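Candville Bag Fee Brought In Less Than Promised, and the City Can't Say Why

March 9, 2018

CANDVILLE - When the city council voted last May to put a charge on single-use checkout bags, residents were told two things would happen. Litter along the creek would drop, and the money would pay for free reusable bags for households that wanted one.

Ten months on, the fee has raised $2129. The city has handed out 371 bags. Whether there is less litter is anyone's guess, as the public works department did no survey before the fee began and has none to compare with now.

That has not stopped the mayor's office from calling the program "a clear success" in a newsletter mailed to every address in town. The newsletter gives no figures at all. The ones in this story came from a records request, which took the city 38 days to answer.
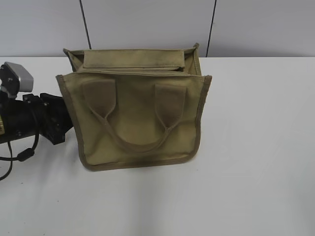
Naveed Cheema wrote to this paper that the fee has changed nothing at his end of town except the price of a quart of milk. I keep a bag in the car and forget it in the car, he wrote, so I pay the fee, and then I throw the store's bag away like I always did. He asked why a city that wants people to carry their own bags hands them out only at city hall, during hours when most people are at work.

It's a fair question. A spokeswoman said the city was "looking at other locations" but would not name one or say when a decision might come.

The larger claim, that cloth bags are easier on the planet than thin plastic ones, also deserves more care than it got. A cotton or canvas bag takes a good deal more water and energy to make than a plastic one. It pays off only if it is used again and again over a period of years. Council members were given a two-page summary on this before the vote. Minutes show it was not discussed.

Store owners are split. The manager at Bindora Market said sales of plastic trash can liners have gone up since the fee began, which she puts down to shoppers who used to line their cans with checkout bags. Sial Grocery said it had seen no change in anything.

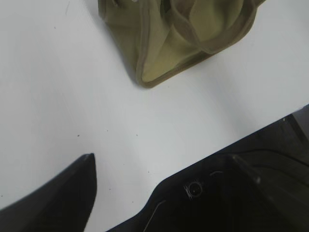 An olive-green fabric bag. Cloth bags need years of use to make up for what goes into them.

The council is due to take up a proposal to double the fee before the end of spring. The draft does not include money for a litter count. Asked how the city would know if the higher fee worked, the spokeswoman said staff would "monitor the situation."

Written comments can be left at the clerk's office, Room 40.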